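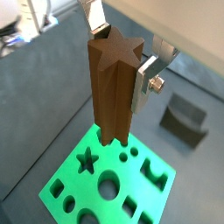
I am writing the house rules for the small robot cell in our training room at Watbridge, and I am stuck on one rule. Our insertion exercise uses shape blocks and a board with matching holes. My draft says the operator must pause the arm above the board and check the alignment before the arm goes down. With the star this is clearly needed, as the lower end can hang slightly to one side of its hole while the gripper holds it quite straight. But may the operator put the hand near to correct the board, if the arm is only paused? Two colleagues say yes because the speed is low. I would like to hear how other places write this.

Posted by Anika Baptiste, 16 April 2021

Mollow

Please do not allow it. A paused arm is still an arm with power, and another person can press resume. In our rules, the word "pause" means eyes only. If a hand must go inside, the operator makes a protective stop, takes the pendant with him and says aloud "hand in". After that he can move the board.

I would also write what happens when the alignment is wrong. We say: raise the arm 40 mm, correct the position in the program, come down again. Pushing the block with a finger is forbidden, also for teachers. And fix the board to the table, then most of the reasons to reach in will disappear. We use 4 screws and it has not moved since May.

One more thing, your risk assessment should name the block together with the gripper. People assess the arm as it was delivered and forget what it is holding. A long block with sharp long edges can press on a finger in another way than the bare jaws do.

Thái

low speed is not a safety measure if you did not measure the force. we had the same discussion here, it took 8 emails

Hiltent

I agree with Mollow in general, but I would keep the rule short. Ours was two pages and the trainees signed it without reading. Now it is one sentence on the door: "Stop, pendant in hand, then reach." The details are in the manual for those who set up the cell.

About the pause above the board, I would give it a fixed height in the program, so that every operator checks from the same position.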